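Workshop notebook, April, started at 7:40 in the morning with the first coffee

Back on the indigo vat. I let it rest overnight with the lid on and a folded blanket over that, and when I lifted the lid the surface had a decent coppery skin and the liquid underneath was a clear yellow green, so I think we are finally over the trouble we had with the last batch. It smelled right too, for whatever that's worth to those of you who hate the smell!

Before dipping anything I weighed the dry goods. The Rasatus wool came to 1,698 grams for the whole lot, and after scouring and a full dry it was 1,381, which startled me a bit. That is a lot of grease and barn to wash out of a fleece (I was picking hay out of the sink strainer well past lunch). I've written both weights on the bin tag so we don't go figuring the dye on the wrong one again, as I did in the winter with the madder.

First skeins in were the thin singles. I wet them out in warm water for an hour, squeezed them hard, and lowered them in slowly along the side of the pot to keep from stirring air in. Dips of 5 minutes, then out to the line to turn. I do love that part, when the green goes and the blue comes up from the edges inward, and I stood there longer than I needed to. Three dips gave a blue close to the old Trargate sample card, maybe a touch grayer. The fourth dip didn't do much.

The skeins tied with cotton string have pale bands again where the ties were too snug. Looser figure eights next time, please, and four ties to a skein. The ones I tied up in a hurry are the worst, and I'll overdye those and call them practice.

Orozco pot: the enamel has chipped near the handle, so keep it for rinsing only. The Rasesik thermometer reads low compared with the glass one, and I have gone with the glass one all day. I added 300 milliliters of the stock to the vat after the last dip and stirred it gently in one direction.

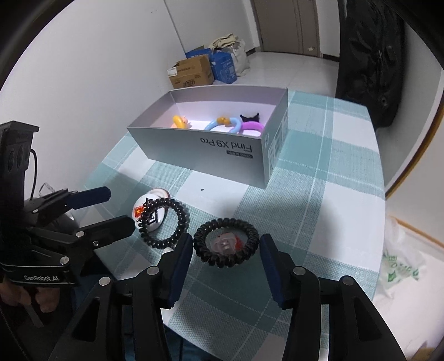
I'd like to leave it alone until tomorrow morning and check the color of the liquid before anybody dips. If it has gone blue and cloudy, warm it slowly and give it another hour with the lid on. The rinsed skeins are on the back rail and still need a vinegar soak.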